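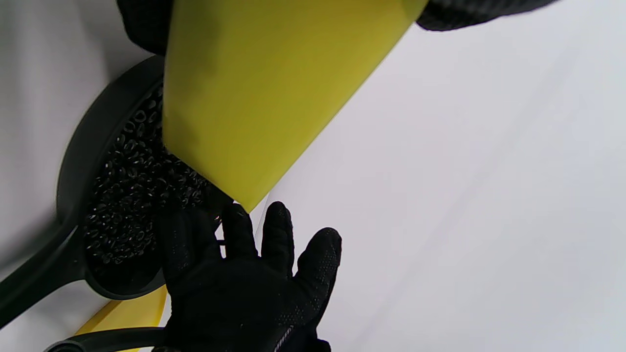

Emmanuel Kariuki
4 October 2023
Last updated: 4 October, 9:19 a.m.

I have been told, by people I like, that the reason my kitchen is a mess is that I don't own enough things to keep it neat. A hopper for dry goods. A pouring funnel with a valve. A set of nesting scoops from Trundora, each one shaped for a different size of bean. I'm not convinced. Most of what happens when you move small dry stuff from one place to another happens with whatever is within reach, a black slotted spoon heaped with shiny little black granules and something flat and yellow tipped up against it, and I have yet to see the gadget that makes this a different job. Small round things want to go somewhere else. You can slow them down a bit.

I say this as someone who tried. In August I bought the Plilon, a clear plastic dispenser that mounts under a cabinet and drops a measured cup of lentils when you turn the knob. It cost me almost 200 dollars with the bracket. The sales page promised I would never scoop again. To fill it, you take the lid off and scoop. There is no other way in. I stood on a step stool with my arms over my head, scooping, and lentils went down my sleeve.

The knob jams on anything bigger than a split pea. For chickpeas you need the wide wheel, sold separately.

My sister-in-law, Mercy Kaijage, cooks for a lunch counter in Ondton and goes through more dried beans in a week than I do in a year. She keeps them in buckets with lids. She moves them with a bent metal scoop, or a bowl, or a big spoon if the scoop is in the sink. When I described the Plilon to her she asked how you wash it. I had to go and look. You take out nine screws.

The usual defense of these products is that they save time, and I think that deserves a harder look than it gets. Save it from what? Getting a cup of rice out of a bag takes a few seconds. Cleaning up the grains you dropped takes a few more. Against that you have to set the filling, the wiping, the drying, the hunt for the missing wheel, and the afternoon you spent putting the bracket up crooked and then putting it up again. I never see that afternoon in the ads.

The other defense is that it looks nice. Fine. I won't argue with anyone who wants a row of matching jars, and I own a few jars. But looking nice is a decorating question and it ought to be sold as one. What bothers me is the way a decorating purchase gets passed off as a repair, as if something in your kitchen had been broken up to now and the thing that was broken was you, with your spoon and your paper bag folded over twice.

There is a version of this argument that goes too far, and I know people who make it. They'll tell you that one good knife and one pot are all anyone needs. I don't believe that either. A slotted spoon is the wrong tool for plenty of dry goods - try it with sugar - and I would not give up my colander, my kitchen scale or the ugly Rainer canister that keeps the moths out of the flour. Those do something a bowl can't. My test is pretty dull. Before I buy the thing, I try to name the last time I was stuck without it. With the colander I can tell you: pasta, sink, potholder, burned thumb. With the bean dispenser I had nothing. I had only seen it working in a video, over and over, on beans that were all the same size.

Somebody will write in to say their Plilon works perfectly, and maybe it does. Two readers already did when I complained about it in passing last month. One of them, I noticed, only keeps jelly beans in it.

Mine is in a box in the hall closet with the bracket and eight of the screws. Mercy has offered me one of her spare buckets, and I'm going to take it as soon as I've finished patching the holes under the cabinet.

19 comments
2,000 shares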